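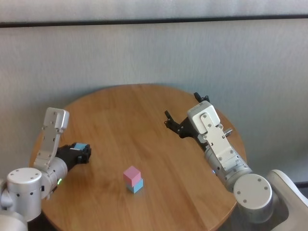
*Two small cubes, one on top of the other, on a round wooden table.*

## Flester 4 moves its build tool into the main package

The team behind Flester, the open source framework for small desktop applications, has published the second beta of version 4. The first beta came in April and was mostly a cleaning of old code. The new one, available from 3 October 2019, is more interesting for people who use the framework every day, and it will also ask some work from them.

The biggest change is that the build tool, Salcedo, is no longer a separate download. Until now you had to install Flester, then install Salcedo, and then check in a table on the website which version of one goes with which version of the other. Many readers of this newsletter wrote to us about this table over the years, and not with love. In version 4 both parts carry the same number and are installed with one command. The old standalone Salcedo will get security fixes for one more year, but no new features.

The second change is in the configuration. A Flester project used to have three files for settings: one for the application, one for the build and one for the packages. They are now joined in a single file called `flester.conf`. There is a converter, and you start it like this:

```
flester convert --from 3 --write
```

Without `--write` the command only prints what it would do. I advise to run it this way first. I tried it on two of my own projects. The smaller one was converted without any question. In the bigger one the converter did not understand a rule where I used an environment variable inside a path, and it left a comment in the new file at that line. I had to repair it by hand, and it took a few minutes. I prefer this behavior to a silent guess.

### What is faster and what is not

The release notes list 197 closed issues, and 44 of them have the label "performance". The notes give no general number for speed, so I measured a little by myself, on a laptop which is four years old. A full build of my bigger project, which has 953 source files, needed 169 seconds with version 3. With the beta it is clearly shorter, but the result changed so much between runs that I don't want to print it. A build after changing only one file is where you really feel the difference. Before, I had time to look at my mail. Now I don't.

The start of the finished application is the same as before. The developers write that this part of the work was moved to version 4.1, together with the new font rendering.

### Things that will break

- The old plugin interface is removed. Plugins written for version 2, which still worked in version 3 with a warning, will not load.
- The command `flester pack` has a new name, `flester bundle`. The old name works in the beta but will disappear in the final release.
- Projects that use the Judmont database driver must wait. The driver compiles with the beta, but its tests do not pass on Windows, and the maintainers ask people not to use it there with real data.
- On macOS, the two oldest supported versions of the system are dropped.

The Judmont problem is probably the most serious one for our readers. On Linux I did not see any trouble with it, but my use is very simple: one table, one user, no transactions. If your application does more than this, please keep version 3 for now. Both versions can be installed on the same computer if you put them in different folders, and the setting `FLESTER_HOME` decides which one is used in the terminal.

### And Nirnusport?

Several of you asked if Nirnusport, the visual editor for Flester windows, will support the new format. The answer from its mailing list is yes, but not on the first day. A test version can already open a `flester.conf` file and show the windows correctly. It cannot save them yet. Until this is ready, you can edit the windows in the old format and convert again each time. It is not comfortable, and you lose the comments you wrote in the new file, so keep a copy of them somewhere.

The final version 4 has no fixed date. The plan on the project page speaks of one more beta and then a release candidate, and says that the configuration format will not change again before the final release. If you maintain a plugin, you can start the porting work with this beta. The migration guide is in the `docs` folder of the download, and the chapter about plugins is the longest one. The chapter about testing is still empty.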